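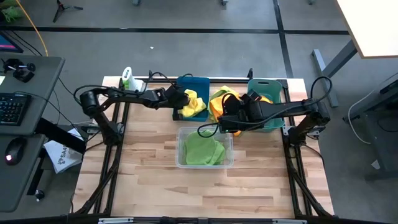
Who pays when a country builds a new airport?
Mostly the people who live there, bit by bit, over many years. An airport costs far too much to pay for all at once, so the government borrows the money and pays back extra, called interest.

Take the new airport planned at Prindthorpe. The bill is 2425 million dollars. The government has 200 million saved up. The other 2225 million is a loan from Finum, a bank in another country.

Banks don't lend money to be kind. Finum's loan comes with a rule: a building company called Tavar, from the bank's own country, must do the work. So a lot of the borrowed money flies straight home again. Did anyone check if a local builder could do it for less? Good question. Ask it.

Leaders say the airport will bring nearly 3000 jobs. Maybe. But are those jobs for a year, while the concrete is poured, or for good? The posters don't say.

Then there are the planes. Only one airline, Danko, has promised to fly there — and promises are easy to make before a runway opens.

New airports can be great. Some fill up with travelers. Others sit quiet while the loan still has to be paid. When a grown-up tells you an airport will "pay for itself," ask how, and by when.

14 shares
3 comments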